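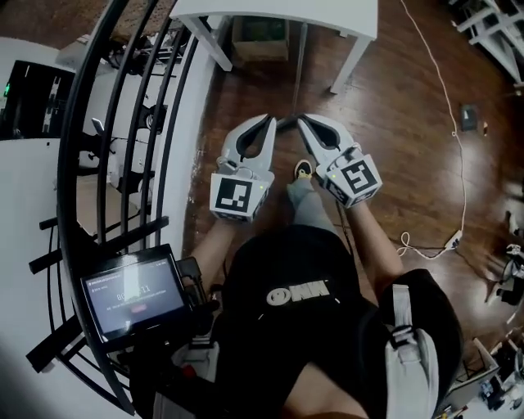

Will a machine ever do the ironing?

Every February, once the heating bill has landed and we have all had enough of damp washing on the backs of chairs, somebody writes in to ask when the robots are coming to help. This year it was Gervasio Carrasco, who has 4 children and (by his own reckoning) an airing cupboard that has not shut properly since the second one was born. So I have been reading up, Gervasio, and I wish I had better news for you!

The part I found most cheering is how the teaching is done. A person takes a pair of hand-held grippers, one for each hand, with two curved fingers apiece and a black-and-white square marker on the base, and does the chore with those in place of their own fingers. The recordings are then used to show a robot how the job goes. It is slow work, and rather humble. The folks at Polletti, who make a trolley-loading arm for small warehouses, told me they recorded 438 goes at picking up a tea towel before their machine could manage one laid flat on a table, and it still gets in a muddle if the towel has been dropped in a heap.

Flivum have had more luck on the shop floor. Their arm moved 2,178 boxed parts from one shelf to another in a trial last month, and dropped very few of them — but boxes are kind things, all corners and no surprises. A fitted sheet is another matter, as anyone who has wrestled one will know, and I include myself.

My own feeling is that wiping down a table and putting tins away will come first, and that socks will be a long while yet. I would gladly be wrong. If you have seen a machine do a proper household job, start to finish, with no one hovering beside it, do please write in and tell me, and I will print the best letters next time. Gervasio, in the meantime, I am afraid it is still you and the ironing board.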